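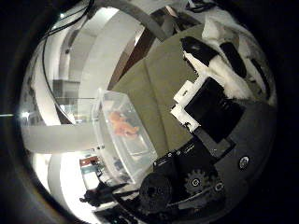 3.2 Display Conditions and Visitor Handling

Figure 2. Small orange toy figure in a clear plastic container, with white curved architecture behind.

The second part of the study concerned the way small plastic toys are kept and shown once they pass from private homes into public collections. Toys of this kind were made to be handled, and most were sold at low prices with no expectation that they would last. Collecting institutions now hold them in large numbers. The MacLeish collection, from which the study material was drawn, contains 2,000 figures, most of them under four inches tall and almost all of them made by injection molding.

Three storage and display conditions were compared. In the first, figures were kept in closed cabinet drawers lined with acid-free card. In the second, they stood on open shelves in a public room. In the third, each figure was placed alone in a clear plastic container, of the general type shown in Figure 2, and put out in a gallery. The third condition has become common in smaller museums, where full glass cases cannot be paid for out of the yearly budget. It has received little attention in the literature, and the advice given to staff is often carried over from work on textiles and paper.

A total of 12 figures was assigned to each condition. The figures were matched by maker, color family, and known age. Two makers were represented: Stevon, whose figures were produced in soft vinyl, and Cumow, whose figures were produced in a harder styrene. Any figure with earlier repairs or repainting was left out. Each figure was examined at the start of the study and again at the end of every month for 14 months. The examiner recorded surface tack, color change, dust load, and any new cracks or dents, using the five-point scale set out by Rind in the pilot report.

Color change was the clearest result. Orange and red vinyl figures kept in drawers showed no change that could be seen by eye. Those on open shelves had faded by one point on the scale by the end of the study, and the side facing the windows had faded more than the back. Figures in clear containers faded at nearly the same rate as those on open shelves. The container walls therefore offered little protection from light, and staff should not treat a container as a substitute for window film or for lower lighting levels. The styrene figures changed less in every condition, although two white examples yellowed slightly.

Surface tack followed a different pattern. Soft vinyl gives off plasticizer as it ages, and in a closed space this can settle back onto the surface. Nine of the vinyl figures had become sticky to the touch by the last examination. Most of these had been kept in containers with tight lids. When the lids were replaced with vented ones in April, no further figures in that group became sticky during the rest of the study. The number of cases is small, and the finding should be read with care.

Dust load was lowest in the containers and highest on the open shelves. This matters more than it may first appear to, as dust on a sticky figure cannot be brushed off and must be removed with a damp swab. Repeated swabbing dulled painted details -- eyes and buttons in particular -- on four of the shelf figures. Cleaning with Pundex sheets gave a similar result and was stopped after the second month.

Visitor behavior was recorded in the gallery between opening and 3 p.m. on selected days. Adults tended to read the label first and look at the figure second. Children did the reverse, and many did not read the label at all. Visitors spent longer in front of single figures in containers than in front of groups on shelves. Several told the attendant that a figure shown alone seemed more important or more costly than one shown in a row, even where the two had come from the same mold.

These observations bear on a point raised by Khurram Rind, who has argued that the choice of container is a decision about meaning as well as about care. A toy that once sat in the bottom of a box with many others is given a new standing when it is set apart. Museums that use single containers should state this openly in their labels, and should record the original manner of sale or use wherever it is known.

3.3 Limits of the Study

All of the figures came from one collection and had been stored in one climate before the study began. Humidity in the gallery was not controlled during the summer months. Container walls were not tested for their own chemical output, and a separate trial of lid materials is planned.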